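Kitchen Duty at the Pillbridge Robotics Club

Orkside's student robotics club has 400 square feet of carpeted floor, one robot arm and a toy kitchen. The kitchen is the course. Members who join in December are expected to have a working pick-and-place routine by spring, and the task has stayed the same through the last 3 intakes: move a piece of play food from one place on the counter to another, on command, without knocking anything over.

The project is called Pillbridge, after the street where the club first met. Its rules fit on one page. Students drive the arm by hand to record demonstrations, train a small model on the recordings, then let the model run the arm alone. A run ends when the food is released or when the clock reaches its limit. A human may stop the arm at any time, and a stopped run is logged as a failure.

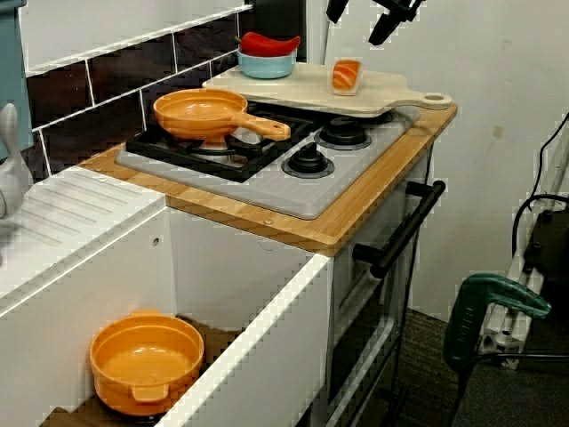

Object choice takes up more of the schedule than new members expect. Each piece has to be small enough for the fingers and distinct enough for the model to tell apart from its surroundings. The salmon sushi on the cutting board is a fair test of both, a striped orange-pink slice on a pale base, with a bowl holding a red chili pepper beside it. A model that has learned only "go to the bright thing on the board" has two candidates in that layout. Teams are told to record demonstrations for each target separately and to label them the same day.

The students collected 226 demonstrations in the first round. The target is 1000. Quality varies with the driver. Some approach from directly overhead and close the fingers in one motion; others hover, correct, hover again. The model copies both styles, including the hovering, and early versions spent much of a run drifting above the counter. The club now reviews every recording before training and drops the ones with long pauses.

Scoring follows a scheme borrowed from the Lotuvton schools contest. One point is given for reaching the correct object, one for lifting it, and one for releasing it inside the target. The frying pan is the usual target because its shallow sides forgive a low release. The pot is harder and is saved for the second half of the term.

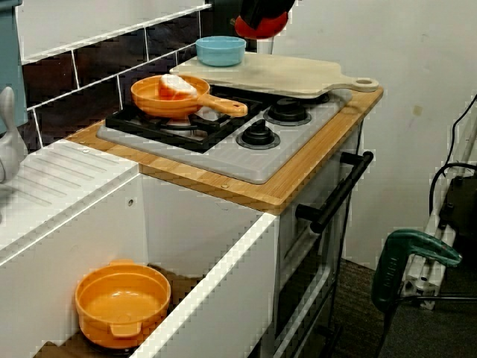 The orange pan on its grate, with a piece of toy food toward the back.

Position inside the pan does not affect the score, though several members have argued that it should. Their proposal, filed as the Stoyanova variant, would add a point for a centered release. It would also mean rescoring every logged run, and the work has not been assigned.

The next open session is April 16, 2023. Teams should bring their own log sheets.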